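The long wait for the parts drawer

Independent repair shops are getting busier, and the hardest part of the job is finding the bits

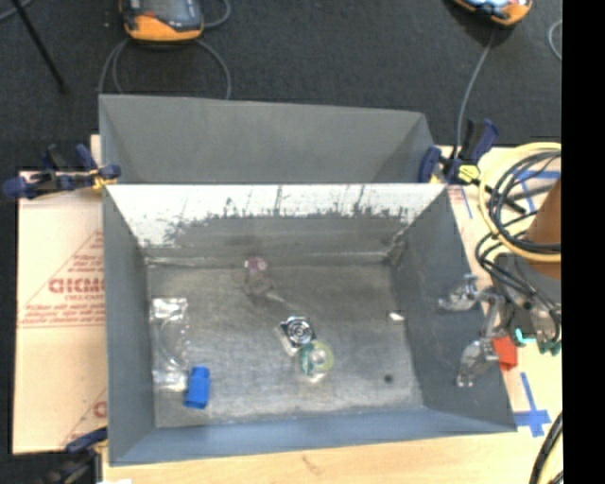 When the last electrical repair shop in Sarnley closed, its owner sold the building and gave the stock away. Most of it was small: switches, belts, fuses, brush sets for motors that went out of production years before. Caroline Laizer drove over from Ekthorpe and took as much as would fit in a hatchback. It took two trips.

She had opened her own shop the previous spring, in a former shoe shop on the corner of Osman Street. She mends toasters, vacuum cleaners, food mixers, lamps, radios and the odd sewing machine. In her first full year she logged 2,234 jobs in a hardback book that she keeps under the till. She had expected to need a second income, and for the first winter she did, working evenings in a warehouse. By July she had given that up.

The trade she joined had been shrinking for a long time. Through the eighties and nineties the price of small appliances fell faster than the price of labour, and a customer quoted half the cost of a new kettle to mend an old one usually bought the new one. Shops closed as their owners retired. Colleges dropped their courses. Manufacturers, who had once sent out service sheets and parts lists as a matter of course, cut back on both.

Demand has come back before the supply of skills or parts has. Laizer's customers are a mixed lot. Some are older people who have always had things mended and were pleased to find somewhere close by. Some are in their twenties and bring in second-hand machines bought online. A good many simply own something they like and don't want to replace.

"I get asked how long it will take, and the mending is an hour at most," she says. "Then I might wait 6 weeks for a part that costs less than the stamp."

Parts are the main subject of conversation in the shop. A common failure in one family of stick vacuums is a plastic latch that holds the dust cup in place. The maker doesn't sell the latch. It sells the whole cup assembly, at 52 pounds before postage. Laizer keeps dead machines of that type in the back room and takes the latches from those. When they are gone she will have to turn the job away or find someone who can make a copy.

There is a small network for this. Repairers in neighbouring towns swap lists by email, and a wholesaler called Bitel buys up old stock when shops and distributors shut down. Its catalogue is a long spreadsheet with few photographs and a lot of abbreviations, and ordering from it takes practice. Laizer has sent back switches that were the right rating and the wrong depth. She now measures everything with callipers before she rings them.

The other difficulty is getting in. Many appliances are glued or clipped shut, and a case that was never meant to be opened will often crack at the seam. Screws with unusual heads are less of a problem than they used to be, as the drivers for them are cheap. Glue takes heat and patience, and it adds time that she can't always charge for.

She charges a flat fee of nine pounds to look at an item and takes it off the bill if the customer goes ahead. Most do. For the rest she writes down what is wrong on a card, so they can try elsewhere or decide to do without. She won't mend anything with a damaged lithium battery, and she has stopped taking microwave ovens, which are heavy and can hold a dangerous charge after they are unplugged.

Training is where she would like to see money spent. She learned from her uncle and from two years as an assistant in a hire shop, where she tested drills and floor sanders as they came back. Neither route is easy to find now. She has taken on a school leaver for two afternoons a week, and he has moved from sweeping up to rewiring lamps. It will be a good while before he can be left with a mixer gearbox.

The Sarnley stock is still being sorted. She does an hour of it most evenings after closing, with the radio on, matching loose parts against the old service sheets that came with them. The shop has 40 items booked in and waiting, and the shelf by the door is full.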